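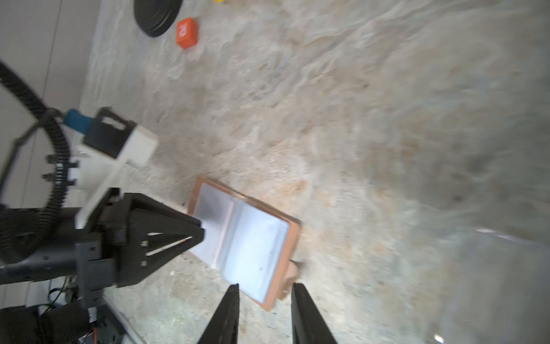

Can a machine do the chores yet? Frequently asked questions

By Keith Horrocks. Last updated Feb 10, 2020

These are the questions we get most often from people who use Pedar, our advice service for small shops and households. We don't sell robots.

Can I buy a robot that does general housework?

No. You can buy a machine that vacuums, a machine that mows and a machine that washes dishes once you have loaded it. Each does one job. A general helper that tidies a room, puts papers back in their folder and wipes the table is still a research project.

Why are small jobs so hard?

Most factory robots work with parts that are all the same shape and always arrive in the same place. Things at home bend, slide and fold. A ring binder can be open or shut, and its plastic sleeves shine under a lamp, which makes it hard for a camera to tell where the page ends.

Leather goods are a good test. To open a card wallet with a press stud you have to find the tab, get a grip close to the stud, pull hard enough to release it and keep the rest of the wallet still. You do this without thinking.
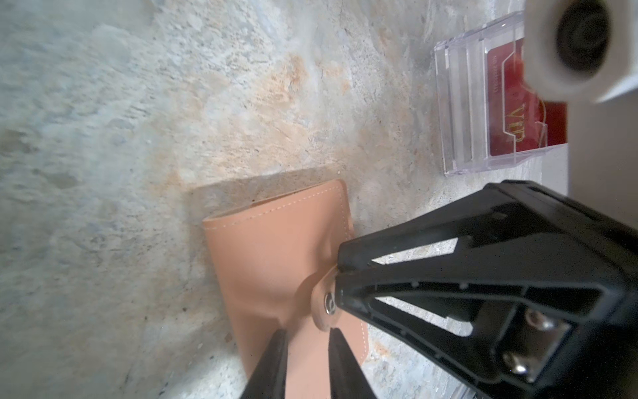 A soft tab also bunches up when it is pinched, so the grip that was right at the start of the pull may be wrong by the end. The usual answer is a second arm to hold the item down. That helps, but the two arms then have to keep out of each other's way.

How often do they get it right?

It depends on the task and how it is scored. In our notes on the Ragnarsson trials there were 3,064 attempts at mixed tidying jobs, and 2,199 were marked as finished. That sounds fair until you picture it in your own kitchen. Ask any supplier what counts as a finish and whether a person stepped in.

Are they faster than a person?

Not at this kind of work. A job that takes you a few seconds may take a machine some 40 seconds, and longer if it has to try again.

Do two arms cost twice as much?

Often more. There is the second arm, extra cameras, a stronger bench and more setting up. Gusero and Zallen both quote for the whole station, so ask for the parts to be listed separately.

What about filling wallets, sleeves and folders?

We are asked this by stationers and gift shops. Opening the item is half the job. The card then has to go into a thin pocket, and clear pockets cling together or crease where they meet. 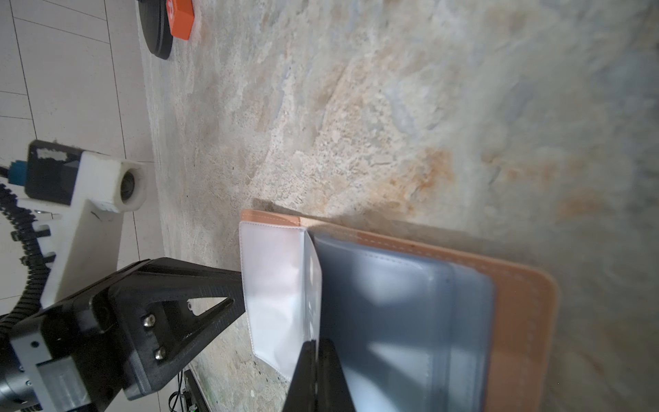
A person slides a fingertip in and feels the pocket give. Many grippers have hard fingers with no sense of touch, so they rely on what the cameras can see. If you pack fewer than 50 a day, keep doing it by hand.

Should I wait or buy now?

If your task is lifting the same box all day, ask for quotes now. For anything soft, folded or see-through, wait. We will look at this page again in March.

Can I send you a task to look at?

Yes. Use the contact form and tell us what the item is, how many you handle and who does the work at present. Please don't post samples unless we ask for them.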